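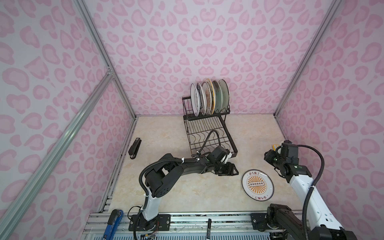
I have a two-level wire dish rack and I can't work out which level the plates are meant to go on. I bought it secondhand in April from someone across town in Zedmont, no box and no instructions, and I've been changing my mind about it ever since. Right now I'm a back row person. I stand all the plates up in the raised part, side by side, and leave the wavy wires lower down in front for whatever comes next. It looks nice enough, I'll admit (I have a soft spot for the one with the yellow rim, and the pale green one on the end is my favorite of the lot), but they all lean over to the left like people waiting for a bus, and I keep thinking that the front section with the dividers was surely made for exactly this job.

So, which way round do you do it? My husband says the wavy wires are for plates, full stop, and the raised part is for bowls and mugs. My sister says the opposite, that the low part should stay clear for the heavy stuff. I've tried it both ways and each one annoys me in its own way!

When I use the high part, the plates are easy to grab and I don't have to reach over anything short, but the lean bothers me and I worry that one good bump would send the whole row over. When I use the low part they feel steadier, only then the big plates hide everything behind them and I end up lifting things over the top with wet hands.

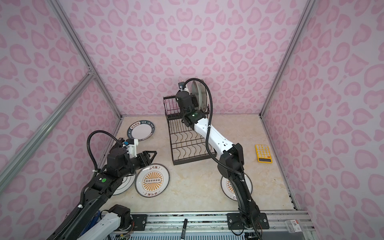 The other thing is spacing. My plates are a complete mishmash. I've never owned a matching set in my life, I just pick up singles at yard sales when I like the pattern, so some of them are flat with a wide rim and some are deeper, and they don't sit in the slots the same way. If I put a deep one next to a flat one they touch at the top and then there's a wet patch where they meet that's still there after dinner. Do I skip a slot every time? That seems like a waste of a rack, and I don't have counter to spare.

I should add that we wash everything by hand. There are 3 of us at home and with everyone eating lunch here now it's a lot more plates than it used to be. I usually let things drip for 30 minutes and then go over them with a towel, which I'd love to stop doing. Any tips welcome, even if the tip is that I'm overthinking it.

Ynyr Kemeys
Posted November 2020

Mushi

Hi Ynyr! You are not overthinking it, or if you are then I am too, because I have had this exact argument in my own kitchen. I'm with your husband, sorry. Plates in the low wavy part, everything else up high.

My thinking is that a plate wants to be held near the bottom where the weight is, and those wavy wires hold it there on both sides. Mine stay put even when my kids are pulling spoons out from underneath. With the raised part I found I was relying on each plate to hold up its neighbor, and then as soon as you take one from the middle the rest slide along.

About the big ones hiding things: start with the biggest plate at one end and work down in size to the other end. Don't mix them up as they come out of the sink. It means you have to wash in some kind of order, so I stack the dirty ones by size next to the sink before I start, biggest on top. It takes me no time at all now but I did grumble about it for the first week. Then the small plates end up at the side you reach over and you can get at your mugs without any gymnastics.

For the touching at the top, yes, skip a slot, but only next to the deep ones. Two flat plates can sit in neighboring slots just fine. Or turn the deep one around so its back faces the back of the next one (I hope that makes sense, it's easier to do than to write!). If the rims still touch, move the deep ones to the end of the row.

Oh, and the lean. Lean is fine! A plate that leans a little drains off the bottom edge and stays where you put it. I'd only worry if they're leaning so far that they lie on each other like shingles. If that's happening, put something with a bit of weight at the end of the row, a mug or a small pot, and let the last plate rest on it.

dunis444

just use a towel. flat on the counter, plates on top upside down, done. we got rid of our rack years ago and don't miss it

Avik

Towels work until you have more than one meal's worth, then you've got a soggy towel and plates with fuzz on them. No offense to the post above!

I'm going to disagree with Mushi a bit too. I don't think there's a right level, it depends on what you wash last. At our place the pans come last, they're heavy and awkward, and I want a low spot at the front to set them down without lifting them over a row of plates. So plates go up in the back and the pans get the front, same as Ynyr is doing now. If you're mainly washing plates and cups and hardly any pans, then by all means put the plates down low.

What I would check is whether your rack sits level. Mine had one foot a hair shorter than the rest and every single plate drifted to that side. I blamed the plates for months. Put a marble or a round pea on the counter next to the rack too, in case it's the counter and not the rack. A folded bit of rubber shelf liner under the low foot fixed mine.

As for getting rid of the towel drying, rinse in the hottest water you can stand (gloves help) and give each plate a little shake over the sink before it goes in the rack. I timed it once out of pure nosiness and my flat plates were dry in 20 minutes on a warm day with the window open. The deep ones took longer, and there's always a bit of water caught in the ring on the back. I give those a flick with the corner of a cloth and leave it at that.

Also, if any of your yard sale finds have a painted pattern or a gold edge, I'd keep them off bare metal. Mine picked up gray marks where the coating on an old rack had worn through. Run your finger along the wires every so often and feel for rough spots. You can buy little tubes of coating to paint over them, or split a piece of clear tubing lengthwise and push it over the wire, which looks a bit homemade but has lasted well on ours.

Ynyr Kemeys

Thank you all, this is so helpful! I did the pea test and it rolled straight off toward the stove, so the counter has some explaining to do. I've put shelf liner under one side of the rack and I'm going to try Mushi's big to small order down in the low part for a week, then go back to the top and compare. My sister wants it noted that Avik agrees with her.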